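How Far Will People Carry a Plastic Bag? A small study of the Nasbridge swap shelf
Student project report - Yabsira Yilma
Jun 15, 2019

Why I picked this

I wanted a project I could do on foot. My first idea was bus queues, but the Nasbridge buses kept being cancelled and I'd have ended up writing about drizzle. Then my aunt mentioned that the swap shelf outside the library had been moved from one side of the square to the other, and that she'd stopped using it. It only moved across a square! So that became my question: does the distance from home change what people leave on a swap shelf, and what they take away?

If you haven't met one, a swap shelf is exactly what it sounds like. You leave what you don't want, you take what you do, and there's no money and no list. Nasbridge has had its shelf for years, and Verkcombe (two stops up the line, much hillier) got one last summer.

How I did it

I made a one-page questionnaire and stood by each shelf on alternate afternoons with a clipboard. I asked people which street they'd come from, how they'd got there, what they'd brought and whether they were taking anything home. I also kept a notebook of what was on the shelf when I arrived and when I left. Household bits were the hardest to sort into groups, so I ended up with four headings: books, kitchen, clothes and shoes, and "other", and "other" got a bit out of hand.

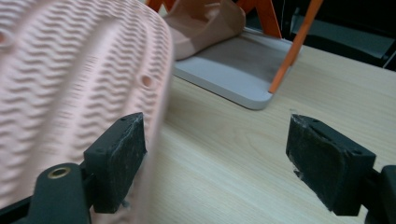 In total I got 98 completed forms, 47 of them from Verkcombe. A few people didn't want to give their street, which is fair enough, so I asked them for a landmark instead (the chip shop was popular). I worked out walking times from a paper map and a piece of string, then walked three of the routes myself to check. The string was a bit optimistic on the hills.

What I found

The typical walk to the Nasbridge shelf was around 21 minutes there and back, and that surprised me, as I'd guessed it would be much less. People who walked further brought lighter things. I know that sounds obvious, but the pattern was stronger than I expected - nearly all the heavy kitchen stuff came from the streets right next to the square, and people from the Sowerby estate at the far end brought paperbacks and baby clothes.

Taking things home was different. Distance hardly seemed to matter. One man carried a full set of saucepans up the hill in Verkcombe and told me he hadn't gone out for saucepans at all, he'd gone out for milk. I got several stories like that, and I wish I'd left a bigger box on the form for them.

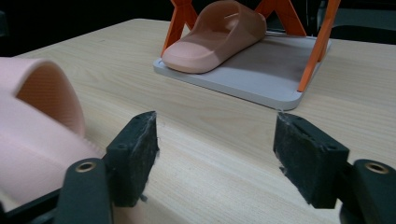 Two black foam pads with frayed edges, and bare tabletop between them.

What went wrong

Quite a lot of my "how did you get here" answers were no use, because I'd put "on foot" and "by bus" as tick boxes and plenty of people had done both. I should have tried the form on a few friends first. My tutor did suggest this. I also only went in the afternoons, so anyone who drops things off before work is missing from my numbers completely.

The other problem was Oltero, the charity shop on the corner in Verkcombe. It reopened halfway through my visits and some people told me they'd started going there instead. I've kept those weeks in, but I've marked them in the tables at the back so you can leave them out if you'd rather.

What I'd do next

I'd like to go back in July when the schools break up and do the mornings too. I'd split up "other" properly, and I'd ask people how heavy their bag felt as well as what was in it. I'd also like to ask my aunt's neighbours whether they've forgiven the library yet, as most of them were still cross about the move when I spoke to them.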